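October, compression garment bench, entry begun 8:40 a.m.

Picking up from the last entry on the post-surgical abdominal binders. Two candidates left after the wash trials: the Remelport knit (single layer, hook closure at the side) and the Cadden panel binder (three panels, closure at the front). The Brasus sample is out. Its edge rolled after the second wash and kept rolling even after flat drying.

Question for this round is how much pressure each one holds over a full day of wear. The clinic wants a number they can put in the aftercare sheet for tummy tuck and flank patients, and the makers' own sheets only give the value when the garment is first put on.

Setup. Foam torso on the rotating stand, medium size, soft cover over the abdomen. Sensor pads at the navel, at both flanks and at the small of the back. Zeroed all four with the torso bare, waited ten minutes, zeroed again. The left flank pad drifted, so I swapped its cable with the one from the spare kit and the drift went away. Old cable is tagged and in the bin for repair. Please don't put it back in the drawer.

Put the Remelport on first. Closed it at the second mark, same as the instruction card. Ran the stand through the bend program, 400 bends, then a rest, then read all four pads. Navel held up well. Flanks dropped early and then leveled off. Small of the back hardly moved. The lower edge had crept up by the end and there was a crease across the front that would sit right on the incision line on a real patient. Creasing is the complaint we keep getting back from the clinic, so I wrote it up separately on the defects page.
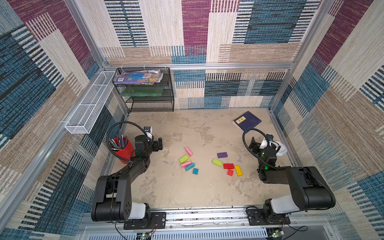

Striped panels on three sides, mesh rack at back left.

Cadden went on after lunch. It takes longer to close because of the front overlap, and I had to redo it when the top hook strip caught on the fleece. The first run stopped at 171 bends when the stand tripped its limit switch. Nothing wrong with the binder. The front overlap is thicker than the Remelport and it was touching the guard at full bend. Moved the guard back one hole, took the binder off, let the foam recover, zeroed the pads and started over. The short run is kept in the folder but should not go in the comparison.

Full run on the Cadden finished without a stop. It starts lower than the Remelport at the navel and loses less. Flank readings are closer to each other, left to right. No crease across the front. It did creep up, but less, and the lower panel can be reset without opening the other two. I think patients who are still sore would like that. The seam between the middle and lower panels left a line in the soft cover, which was still there when I packed up. Needs a look with the thin liner underneath.

Noted on the closures: both hook strips pick up lint from the gauze. Cleaned them with the stiff brush between runs. If they aren't cleaned the peel force goes down and the readings can't be compared with the earlier ones.

Room was warmer in the afternoon than in the morning. I don't know if that matters for the knit. The Kalinowski paper we have in the binder on the shelf used a conditioning period overnight at a set temperature, and we have not been doing that. I would like to repeat the Remelport run in the afternoon to see if the early drop at the flanks is still there.

To do
Repeat Remelport, afternoon, guard in the new position.
Cadden with thin liner, check the seam line.
Order 2 replacement fleece strips, wide.
Ask the clinic which size they hand out most. We have only run medium.
Large torso cover has a split at the shoulder, glue before use.

4:15 p.m. Pads disconnected, stand off at the wall. Data copied to the shared folder under binders, second round.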